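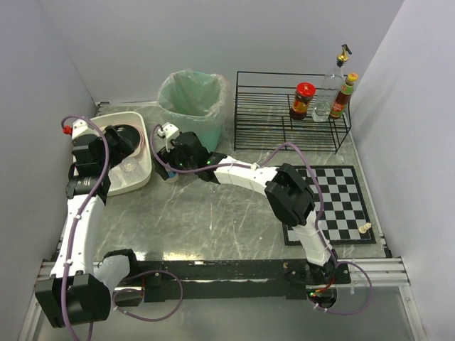
**Figure 5.** The sorting table, with the white basin to the left and the board to the right.

### 3.2 Table layout and choice of objects

The table top has a grey marble pattern with white veins. We kept it for all sessions at the Jusside site, although Koivisto had argued for a plain surface at the planning stage. Biswas pointed out that household worktops are seldom plain, and that small clear items are harder to pick out against a veined ground. That difficulty was of interest to us.

Two areas were given fixed uses. The basin was the place for things to be washed or put aside, such as the small clear plastic cup in Figure 5. The chequered board, eight squares by eight, was the place for game pieces. Pieces could end a trial on the board or next to it — the two small cream ones in the figure are at its lower right edge — and both endings were recorded, under separate codes.

The middle of the table was left without a fixed use. Bottles and other upright items were handled there, among them the small bottle with a blue base.

Objects came from the Grornby household list, which has 82 entries. We dropped 5 of them as too large for the basin. Munasinghe and Yen coded the end state of each trial separately, and Paracha settled the cases where they differed. Most of these concerned pieces resting partly over the black border of the board, which the first version of the coding sheet did not mention. The sheet was revised in October and the earlier trials were coded again.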